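Subject: Re: [handalel-residents] Kitchen counter and sink replacement

On February's list, unit 50 wrote:
> Does the association pay for any of this, or is it all on the owner?
> And has anyone had trouble with the shutoff valves?

The answer depends on which part you are changing, so I'll take them in order.

1. Counters. All on the owner. I used Flokon and paid 1158 for the slab, with the cutting billed separately. White shows crumbs but it has been easy to wipe down. Send the office the form before you sign anything.
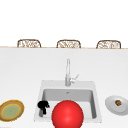

2. Sinks. Also on the owner, including the drain down to the wall. Drernent quoted me for an undermount and for a drop-in, and the undermount was higher. I went with it anyway. The install took 2 days, and you can't use the water on the first one.

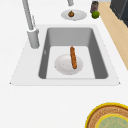

Ask for the bracket kit in writing. My first quote left it out and I had to call back twice.

3. Shutoff valves. These are shared on the Jaramillo side of the complex, so the association pays there. On our side they are ours. Mine would not close all the way and the plumber had to shut off the riser, which took out 5 units until late afternoon. You need to post a notice at the mailboxes before that happens. 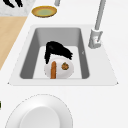
The notice form is at the office, next to the parking forms. They want it back by noon the day before.

I still have both quotes if you want copies. Write me off list.

Unit 2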